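Slide 4, the bench (two minutes, don't rush)
Same arm in both. Let people look before talking. 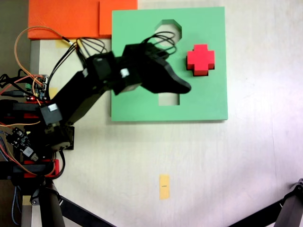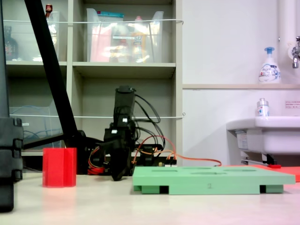 Speaker: L. McIntyre

So, the result I'm most excited about! We gave the Testent policy only 40 demonstrations with the green board, then ran 155 trials. The old method needed 2,101 to get as far. Mention that the red cross was the hardest shape, and ask why. Pause. Then on to slide 5, the Tadgate runs.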